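Relleck Crop Guard: Set-Up Guide

Section 2. Installing the field perimeter alarm

The alarm warns you when large animals such as deer, cattle or wild pigs cross into a planted field. It does not stop them. Keep existing fences in repair.

Before you start

Walk the whole edge of the field and note any trails, broken rails or flattened crop. Install the sensor posts at these points first. One base unit covers up to 1,215 yards of boundary.

CAUTION: Do not attach sensor posts to an electric fence or to its insulators.
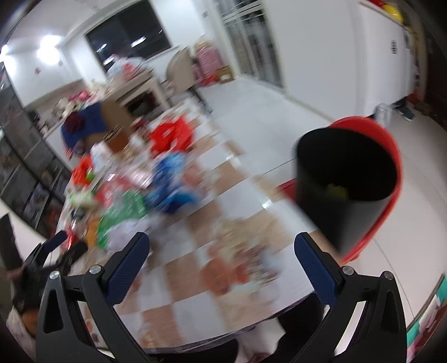 Placing the posts

1. Drive the first post at a corner of the field. The bottom 2 feet must be below ground.

2. Set the next post no more than 50 feet away, with its sensor window facing the first.

3. Clear tall grass and low branches between the two posts. Moving leaves are the most common source of false alarms.

4. Continue until you return to the first corner. At a gate, place one post on each side of the opening.

NOTE: On sloping ground, adjust the sensor heads so that each pair is level with the slope.

Pairing with the base unit

5. Mount the base unit under a roof, within sight of at least one post.

6. Turn the dial to PAIR. The green light flashes.

7. Press the button on each post in the order you installed them. Wait for two beeps before going on to the next.

8. Turn the dial to WATCH.
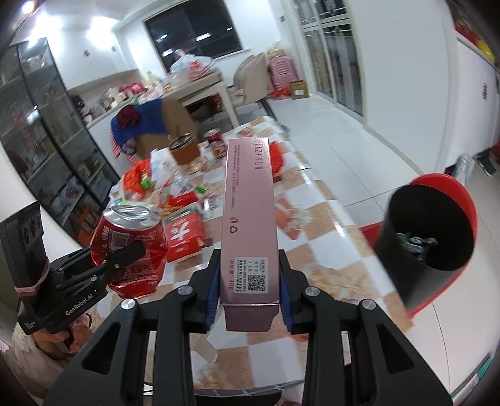 Pink box with LAZYFUN lettering.

Testing

9. Walk between each pair of posts at a normal pace. The siren should sound within a few seconds.

10. If a pair does not respond, check that the windows are clean and facing each other, then repeat step 7 for those posts.

CAUTION: Wear ear protection when working next to the siren.

Test the system again in January and before each planting. After any crop damage, write down the date and the nearest post number. Your local farm office may ask for these records if you file a claim.

Section revised 14 November 2022 by Parviz Soltani, Enthorpe service office.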